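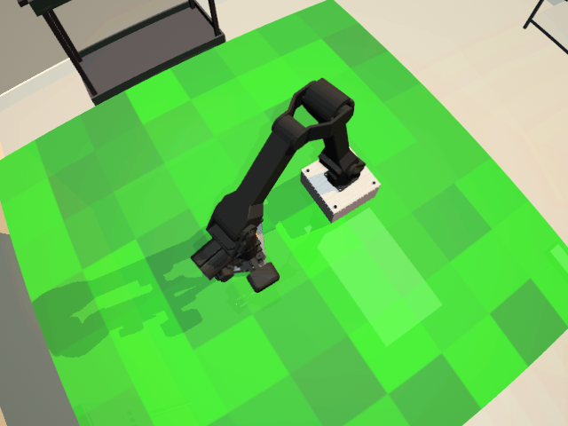 Clear the Mat First: Our New Rules for Simulated Trials

May
By Lavanya Nair

I am so pleased with this one! After a spring of arguing over what a "good" simulated run looks like, the Skornetness group has a rulebook, and it fits on one sheet. Hedvig Sæther wrote the first draft, Marites Tagle took a red pen to it, and what we have now has 8 rules that anyone can follow on a first try.

Rule one is the empty gripper. Before a trial starts, nothing is held between the fingers and nothing loose is left on the mat. It sounds fussy, but we went back through 573 old runs and found 70 that had started with a stray part in the workspace, and those had been skewing our results for months.

Rule two is my favorite: keep the room the same. The green checkerboard, the pedestal and the shelf at the back are all part of the setup, and if you change one of them you log it as a new setup with its own name. (Yes, even if you only swapped the boxes on the shelf.)
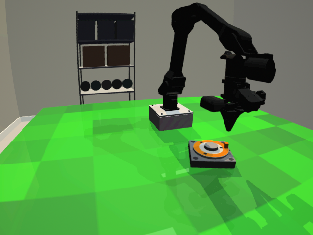 Then come the approach rules. The tool stops above the table, clear of the fixture, and the operator checks the fixture's angle before going any lower. Ngân Tăng pushed hard for a written clearance value in every file, and I'm so glad she did, as half of us had been carrying ours around in our heads.

Contact gets its own rule too. Where the tip meets the orange ring, you save the position and the force reading together, in the same record, every time. 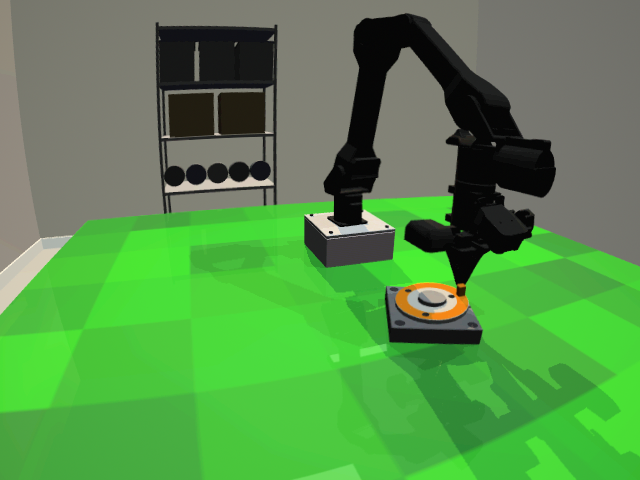 Sampaio will be working from the same sheet, so we can finally compare runs without a long phone call first. Hadiza Danladi is gathering comments until the end of the month. Send her the messy cases, please, the ones where you weren't sure which rule applied. She has 20 already and wants more!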